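Gallery: the Zitik tabletop kit at work

We've had the Zitik kit running on our table since September, and I've finally put a few of my favorite views up here. If you're new to this site, Zitik is a software and task kit for people who already have an arm and a gripper and want to get to real pick-and-place work without spending a season writing glue code. You get the control software, a calibration routine, a set of 49 ready-made tabletop tasks and a very good printed guide (spiral bound, lies flat, bless them). You bring the arm, the table and the patience.

I'm the one writing, but the hours belong to all of us. Thu Trịnh did the install, Đạt Hoàng ran most of the sessions, and Lộc Võ kept the log, which now stands at 515 runs. We bought our copy through Đoàn at the normal price, and the opinions are ours.

Most of what we do is plain stuff: blocks, a cup, a wooden tabletop. I love it. Small objects on a plain table show you very quickly whether a kit is any good, and watching the planner pick its way in between a cup and a cube is still the best part of my morning!

## Before the reach

The tasks start from a layout, and Zitik is relaxed about how you set it up. There's no printed mat to line things up on. You put the objects down by hand, more or less where the guide suggests, and the software looks at the table and works out its own plan. Đạt likes to put the cup right up against a block to see what happens. I'm more of a loose-line person.

The start screen shows you the planned path before anything moves, and you can drag the waypoints if you don't like one. I thought I'd never use that. I use it all the time, mostly to give the cup a bit more room.
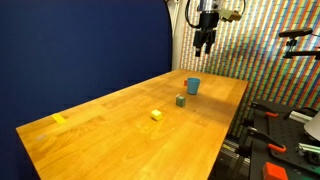
*Yellow cube up front, the green one behind it, then the blue cup with a bit of red peeking out from its left side. Fingers open over the far end.*

Khôi Âu asked me which layouts are worth trying first, so for anyone else wondering: begin with the short-row tasks in chapter two of the guide. They use only a few objects, and you learn the whole workflow from them, from layout to path preview to run to log. The stacking tasks are more fun but they'll punish a sloppy calibration, and so they should.

Calibration takes us 15 minutes with one person at the keyboard and one at the table. Thu can do it alone. I can't, and I've stopped trying.

## Down at the block

Close work is where I've become a real fan. The last stretch of a move has its own speed setting, separate from everything else, and you can change it between runs without going back through the setup pages. We keep ours low. It makes for slower sessions and much nicer ones, and you get time to see how the fingers are lining up while you can still do something about it.

You can also tell the software how wide the fingers should open for each object. Sounds like a small thing! With neighbors close by, a narrower opening makes planning a lot easier, and the setting is saved with the task so you only do it once.

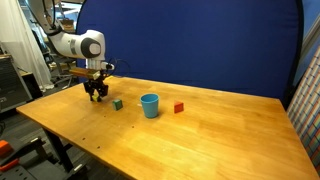 ## Things I'd change

- The log export. You get one long file, and Lộc has to split it by task himself. A simple filter would do.
- Names for saved layouts are too short. We have one called "cup near gr" and another called "cup near g2".
- The warning chime. It's the same sound for "path blocked" and "run finished", and we've all jumped at good news.
- I'd love a few more tasks with the cup. It gets used far less than the blocks do, and it's the more interesting shape.

## What's next

We're aiming for 1,000 runs before we write the long review. Nghĩa Nông is also setting up the Lirnonetti add-on, a pack of sorting tasks that plugs into the same menus, and I'll add a page for it once we've had it going for a while. The Tevavley people use the same kit on a much bigger table than ours and have offered to swap layouts with us, so expect some of theirs to turn up here too.

If you run Zitik and have a layout you're fond of, send it over and we'll give it a go. Please include your finger opening settings!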